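Willero House, Resident Warden's Diary
June

The morning was given over to the store cupboard on the second landing, which had been deferred twice since the spring inspection. I began at twenty past eight, before the corridor became busy, and had the upper shelves cleared by ten. The contents were in better order than I had feared. The spare blankets were folded and labelled, and the curtain hooks were in their tins. The box marked "Maruyama, return" held four trays which ought to have gone back to the supplier last year. I have written to their office and placed the trays by the front door.

Miss Kudo joined me at half past ten with the inventory. It lists 138 articles for this cupboard. We found all but two, a hand lamp and a set of brass picture rails, and she believes the rails were lent to the lower hall when the portraits were rehung. I have asked her to confirm this in writing so that the entry may be amended. The lamp I have marked as mislaid.

It was agreed that small items should no longer be kept loose in drawers. They are to be sorted by use, laid out on a plain surface where each can be looked at, and only then put away. The procedure is slower than tipping everything into a box, but it was followed throughout the day and I saw no cause to depart from it.

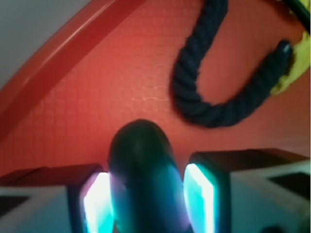 The afternoon's work was chiefly a matter of deciding what should be kept. Mrs Kuroda, whose judgement in these things I have come to rely upon, was of the view that anything not used in two winters should be offered to the other houses. I was inclined to greater caution. We settled upon a middle course, under which doubtful articles will stand on the bottom shelf until September and be considered again at that time. Rin Kuroda has undertaken to write the labels, her hand being a good deal clearer than mine.

The question of the cupboard door remains open. It has dropped on its upper hinge and cannot be closed without lifting. Plurance quoted 112 pounds for a new door and frame, a sum I am not prepared to put forward when a longer screw might serve. I shall try the screw first.

Tea was taken late, at a quarter to five. Sachiko Kudo raised the matter of the linen, which is still being sent out in mixed bags despite the notice of last month. A second notice has been drafted and will go up beside the lift. It asks that towels and sheets be bagged apart, and that bags be tied.

The parcel from Platidbridge came shortly before six. It contained the shelf liners, 13 in number, where 12 had been ordered. The additional liner has been noted on the delivery slip and set aside pending their reply. I cut the first two to size this evening and found the shelves not quite square, so the remainder will have to be measured one by one.

Retired at ten. Tomorrow the lower shelves, and the letter to Maruyama to be posted before noon if the stamps can be found.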